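Cendutside Typing Challenge

The Cendutside Typing Challenge is a student robotics contest in which a robot has to type a short text on an ordinary computer keyboard. It is run by the robotics club at Hirwood, a sixth-form college, and it takes place every November. I've been writing up the club's pages for a while now, and this is the entry I get asked about most, so I've tried to put everything in one place (with a few opinions, sorry — I was on a team myself and I can't switch it off).

Origins

The contest grew out of a club evening when Ákos Halász, who teaches computing, wondered aloud whether any of our arms could write its own name. None of them could. One managed a long row of the letter G and then leant on the space bar until we pulled the plug. We thought it was the funniest thing we'd ever seen, and by the following term there was a set of rules, a name and a trophy made from an old mouse mat.

The name comes from that same evening. Zsófia Bíró had asked her team's arm to type "can decide", and "Cendutside" was how it came out. It stuck, as these things do.

Format

Each team gets a table, a keyboard and a text of 200 characters, and it has 11 minutes to get as much of that text as possible on the screen. The text is handed over in a sealed envelope at the start, so you can't teach the robot a fixed set of movements the week before. Teams are allowed 3 runs and the best one counts.

The keyboard is the same model for everybody and may be laid down wherever the judge likes on the table. This rule was brought in during the second year, after a team from Ganell turned up with strips of tape marking exactly where theirs should go. Very clever of them, and perfectly legal at the time! Now the robot has to find the keyboard by itself before it can start.

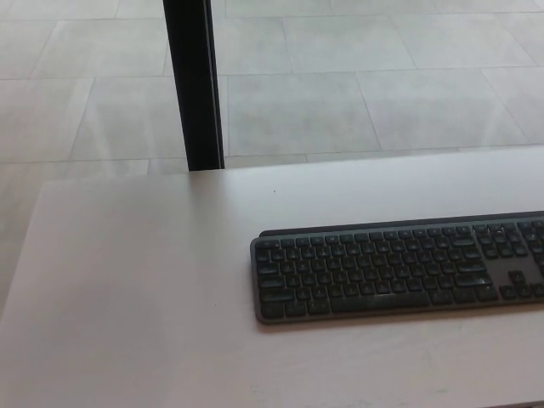
The keyboard on the contest table.

Finding the keyboard sounds like the easy bit and I promise you it isn't. Dark keys with faint lettering are hard going for a camera, especially under ceiling lights that put a shine on them. Most teams give up on reading the letters altogether. They look for the outline and the long space bar, work out which way round the thing is lying, and calculate where every key ought to be from there.

Scoring

A correct character is worth five points and a wrong one takes two away. Using backspace is free, which led to some very nervous robots in the early days — they'd type a letter, delete it, type it again and delete it again, all the way to the final whistle. There is a bonus for finishing early, though it's so hard to get that I've only seen it paid out to one team. The record stands at 886 points, set by a team called Dvořáček (named after a cat, I'm told), and it has survived several serious attempts since.

Capital letters are the great divider. You need to hold shift and press something else, and with a single hand that means either a very wide stretch or the "sticky keys" setting, where the computer remembers that you pressed shift a moment ago. Sticky keys was banned at first, then allowed, then banned again, and it's now allowed with a small penalty. I think that's about right. Some of my friends still won't discuss it.

Technique

There are two schools of thought. The "peckers" come straight down on one key at a time, lift well clear and move on, which is slow but tidy. 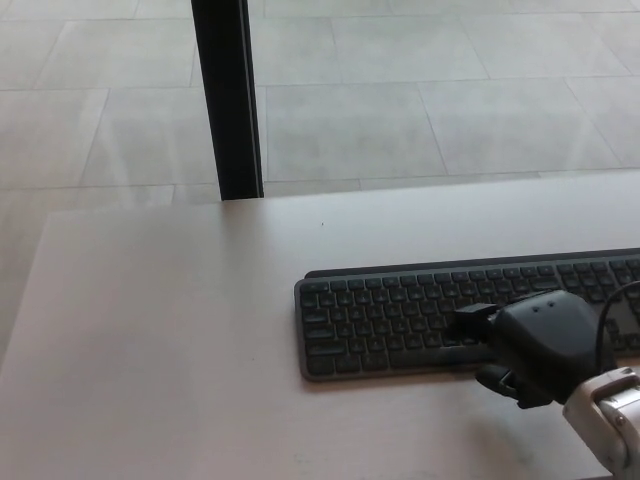
The "gliders" stay low and slide across to the next key with hardly any lift, and they can be nearly twice as quick on a good day. The trouble is that a bulky hand has a lot of underside, and if any of it dips on the way across you get a line of rubbish halfway through a word. My own team were gliders. We came second to last.

Pressing too hard is the other classic mistake. Hold a key down for a fraction too long and the computer decides you meant it over and over again, so "bed" turns into "beeeeeed". Good teams spend ages on this. Zsófia's group kept a notebook of every press that went wrong, with the key, the height and a rude remark, and the newer members still borrow it.

Visiting teams

Ganell have come every year since the start and usually bring the loudest supporters. Other schools may enter if they write to the club before the end of the summer term, and a team can be as small as two people. Arms can be bought, borrowed or home-made. There's no weight limit, but you do have to carry it up our stairs.

See also

Hirwood Robotics Club
Sticky keys rule (history of)
Mouse Mat Trophy, list of winners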